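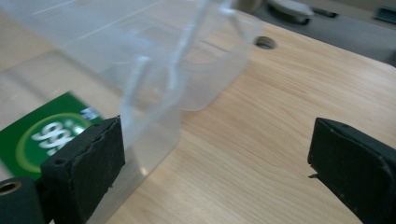
Okay, week four, and we finally get to talk about why depth estimation falls over the moment somebody puts packaging on the table. Up to now we've been spoiled. Our segmentation notebook loved mugs and blocks because they have a color, and the color stops where the object stops. Now try the clear plastic container. You can follow the wood grain straight through its lower corner, the edges are just thin gray and white lines, and the one thing with really strong color is the green card with the big numerals, seen through the wall. Guess what your network wants to grab? Yep, the card!

So, three things I want you to take home from this lecture (the reading is the Sternitz chapter, skip the math in the middle if you're short on time).

1. Depth you can't trust
Stereo matching looks for the same patch in two views. On clear plastic it often matches the table behind the surface, and a shiny spot moves when the camera moves, so it matches that wrong too. You get holes, or worse, a confident number that is simply the table. Before you plan anything, plot the confidence map next to the depth map. Please. Every year I get a beautiful grasp planned two inches inside the furniture.

2. Labels are not objects
Print on a package is a strong feature and a lousy outline. Last June Si-eun Yook trained the Arnberg model on 2969 frames and it drew wonderful masks around every sticker. Her fix was dull and it worked – label the whole package by hand in 400 of them, then fine-tune. Also, a 66 turned over reads as a 99, so don't use printed numbers to work out orientation unless you have a second cue.

3. Closing on something you can't see well
Position control alone is a bad idea when the width estimate is shaky. Close slowly, watch the motor current, stop when it climbs. In our Maeng controller the loop runs at 80 Hz, fine for this as long as you drop the closing speed. Thin walls bend before the current says much, so keep the threshold low and expect to tune it (I started way too high, sorry again, Ji-hoon).

For the lab
Work in pairs. Take the starter notebook, run the mask step on the clear-packaging folder, and write down which pixels the model calls "object" and which it calls "table." Then swap in the edge-based mask and compare. Half a page is plenty. Cap training at 1000 steps or you'll hog the shared machine and Jamila Weerasinghe will kill your job, quite rightly.

Hand in by 4/28/26, one file per pair. Questions about the notebook go to Eun-ji Ham, questions about the controller come to me.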